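Takindale Hall

Takindale Hall is a live music venue with a standing capacity of 372, located in the former mill district of Takindale. It presents touring and regional acts in soul, rhythm and blues, folk and independent rock, and is operated by the Ramalho Music Trust, a nonprofit organization. The building has two performance rooms, the Main Hall on the ground floor and the smaller Ivitz Room above the lobby.

History

The building was put up as a dry goods warehouse and served that purpose until the mill district declined. It then stood vacant for several years before being leased to a dance school, which installed the sprung floor still in use in the Main Hall. When the school moved to larger quarters, the lease passed to the Ramalho Music Trust, which had until then presented concerts in church basements and school auditoriums across the county.

The first season under the trust was limited to weekend performances. Heating was confined to the lobby, and concerts were suspended from December until March. A new boiler and a second exit stairway allowed the hall to open year-round from its third season onward. The upper floor remained closed to the public until the stairway was finished.
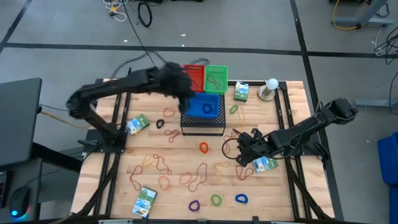

The Ivitz Room opened the following August. It takes its name from the Ivitz Piano Company, whose showroom once occupied the neighboring lot. Early programs in the room consisted mainly of solo performers and duos, and the room later became the regular home of the hall's songwriter series.

Layout and acoustics

The Main Hall is a long rectangle with the stage at the north end. A shallow balcony runs along the east and south walls. The stage is low by the standards of venues of this size, and sight lines from the rear of the floor are limited when the room is full. The balcony is generally regarded as the better position for seated listeners, although the view of the east side of the stage is partly blocked by a structural column.

The brick walls produced a marked echo during the early seasons. Heavy curtains were hung along the west wall, and absorbent panels were later fixed to the underside of the balcony. The mixing position was moved from the rear wall to the center of the floor at the same time. Performers have since made a number of live recordings in the room, among them a concert album by the soul group Ziris.

The Ivitz Room holds 195 people standing. It has a separate sound system and a small bar, and it may be used on the same night as the Main Hall. Start times are staggered on such occasions to reduce crowding in the shared lobby and to limit sound passing between the floors.

Programming

The main season runs from September to June. Most concerts feature one opening act, with doors at 7 p.m. and the first performance at 8 p.m. The hall does not use assigned seating except for its winter folk series, when chairs are placed on the main floor and capacity is reduced accordingly.

Local musicians are booked as opening acts on a large share of touring dates. An open application period is held each spring, and selected performers are offered 2 appearances during the following season, one in each room. The summer months are given over to private rentals, maintenance, and a youth workshop covering basic stagecraft, sound mixing and lighting.
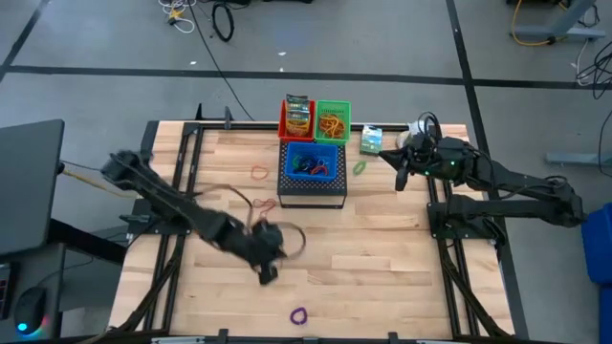
Wooden work table with black rails and two robot arms.

Operation and funding

Ticket sales provide the greater part of the hall's income. The balance comes from bar receipts, rentals, and a membership program that gives subscribers early access to tickets. Members also receive a printed calendar at the start of each season. The trust leases the building on a long-term basis and is responsible for interior repairs, while the owner maintains the roof and exterior walls.

Admission policies vary by event. Most Main Hall concerts are open to all ages, and visitors under 16 must be accompanied by an adult. Late events in the Ivitz Room are generally restricted to adults.

Access

The hall has no parking lot of its own. Street parking is available on the surrounding blocks, and a public garage stands 2 blocks to the south. The lobby and Main Hall floor are accessible without steps from the street entrance. An elevator serves the Ivitz Room, but the balcony can be reached only by stairs.

See also

Ramalho Music Trust
Ivitz Piano Company
Ziris (band)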